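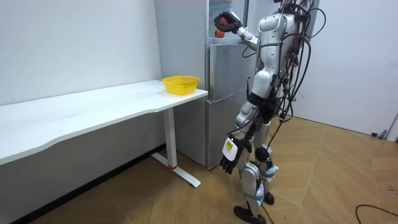
Fridge task, data catch-up, Sep 21, 2022

Target for Sotham is 700 episodes. We have 361, less 15 that Iñaki Cifuentes wants binned for dithering - the operator's, he stressed.

Agreed: vary the basket's position between takes, as the model is getting fond of one spot.

Elness asked again for a nicer fridge. Noted, again.
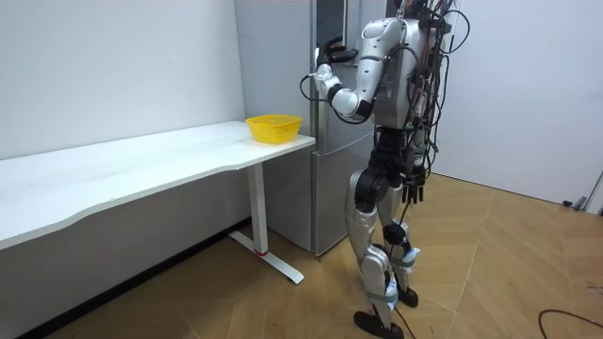 Do failed grasps stay in the set?

They stay, labelled as failures, in a separate split.

Action: IC to relabel six by Friday.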